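작업실 책 정리와 행거 배치 메모

2018년 9월 17일

작업실 바닥에 쌓여 있던 책을 정리하기로 했다. 책장이 없는 방이라 책이 창고 쪽 상자와 바닥을 오가며 섞였고, 같은 책을 두 번 찾는 일이 생겼다. 이번 글은 분류 기준과 가구 배치에 대한 기록이다. 책장 조립은 다루지 않는다.

먼저 방의 조건. 천장은 골이 진 흰색 패널이고 흰 보가 길게 지나간다. 조명은 긴 형광등이다. 한쪽 벽은 적갈색 벽돌이라 못을 박기 어렵고, 이미 높은 위치에 흰 보드가 달려 있다. 벽돌 줄눈에 앵커를 넣는 방법도 검토했으나 줄눈 깊이가 일정하지 않아 포기했다. 따라서 수납은 전부 바닥에 세우는 방식으로 한다.

행거는 금속제이고 벽돌 벽 쪽에 둔다. 문 옆에 두었을 때는 옷자락이 통로로 나와서 지나갈 때마다 걸렸다. 벽 쪽으로 옮기면 보드 일부가 가려지는데, 보드 아래쪽은 원래 쓰지 않으므로 손해가 없다. 의자는 행거 옆에 붙였다. 바퀴가 달린 의자라 행거 다리와 부딪히지 않게 한 뼘 정도 띄우는 것이 좋다.

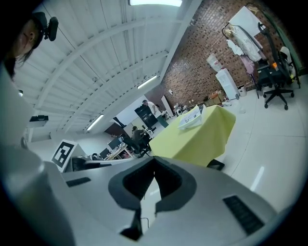
벽돌 벽 쪽 행거와 사무용 의자.

행거에 거는 옷은 흰색과 연한 분홍색 계열만 남겼다. 짙은 색 작업복은 접어서 상자에 넣는다. 형광등 아래에서 먼지가 눈에 띄는 쪽이 밝은 옷인지 짙은 옷인지 비교해 보았는데, 짙은 쪽이 훨씬 심했다. 커버를 씌우는 방법도 있으나 꺼낼 때 손이 한 번 더 간다.

다음은 책이다. 분류 기준은 세 가지를 시험했다.

1. 언어별
2. 판형별
3. 사용 빈도별

언어별 분류는 중국어 책이 한쪽으로 몰려서 쓸모가 없었다. 판형별은 보기에는 깔끔하지만 주제가 흩어진다. 결국 사용 빈도를 1차 기준, 주제를 2차 기준으로 잡았다. 최근 한 달 안에 펼친 책은 손이 닿는 높이에 두고, 1월 이후 펼치지 않은 책은 상자로 보낸다. 그 사이에 걸리는 책은 주제를 보고 결정한다. 애매한 책이 15권쯤 나왔고, 이 부분에서 시간을 가장 많이 썼다.

작업 순서는 다음과 같다. 바닥이 흰 타일이라 책을 그대로 내려놓으면 모서리가 상하고, 밝은 표지는 경계가 잘 안 보인다. 연두색 계열 천 매트를 깔고 그 위에서 분류했다. 매트 가장자리가 조금 우는 것은 문제가 되지 않는다. 한꺼번에 쏟아 놓지 않고 조금씩 올린다. 많이 올리면 제목을 읽지 않고 색으로 판단하게 된다. 표지는 위로, 제목은 같은 방향으로 놓는다. 판단이 끝난 책은 바로 매트 밖으로 뺀다.
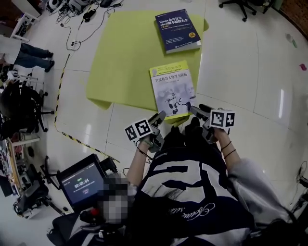

매트 위의 두 권. 위쪽이 Linux命令行与shell脚本编程大全, 아래쪽이 智能机器人原理与应用.

리눅스 책은 짙은 남색 표지다. 명령어를 찾을 때 자주 펼치므로 손이 닿는 높이로 간다. 전자책으로 대체할 수도 있지만, 셸 문법은 종이로 앞뒤를 넘겨 보는 편이 빠르다. 로봇 원리 책은 표지가 거의 흰색이고 위쪽에 연두색 띠가 있다. 매트 색과 띠 색이 비슷해서 매트 위에 완전히 올리면 윗변이 묻힌다. 다음에는 회색 매트를 써 볼 생각이다. 이 책은 사용 빈도로는 중간이지만 주제가 지금 하는 일과 겹치므로 리눅스 책 옆에 둔다.

흰 표지 책의 보관에는 별도 규칙을 적용한다. 짙은 표지와 직접 맞닿게 세우면 마찰로 색이 옮는 경우가 있다. 두 권 사이에 얇은 중성지를 한 장 끼운다. 비닐 커버는 여름에 표지와 달라붙은 적이 있어 쓰지 않는다.

책장은 Lindlow와 Vass 두 제품을 놓고 비교하는 중이다. Lindlow는 선반이 5단이고 높이 조절이 된다. Vass는 3단 고정이지만 뒤판이 있어 벽돌 가루가 책 뒤로 떨어지는 것을 막아 준다. 벽돌 벽 앞에 둘 것을 생각하면 뒤판 유무가 단수보다 중요하다. Sugeng Wuisan은 Lindlow에 판지를 덧대면 된다고 했는데, 판지는 습기에 약하다. 얇은 합판이라면 고려할 만하다. 하중은 양쪽 모두 기술서를 꽉 채워도 여유가 있는 수치로 나와 있다.

상자는 기존에 쓰던 것을 그대로 쓴다. 상자 옆면에 책등이 보이는 방향으로 목록을 붙이고, 책을 넣거나 뺄 때 목록도 고친다. 뚜껑에 붙이면 상자를 포개는 순간 읽을 수 없다.

남은 작업은 책장 위치의 치수를 재는 것과 행거 아래 공간을 어떻게 쓸지 정하는 것이다. 행거 아래에 낮은 상자를 넣으면 바닥 청소가 번거로워지므로 바퀴 달린 받침을 먼저 찾아보려 한다. 치수는 다음 글에 표로 올린다.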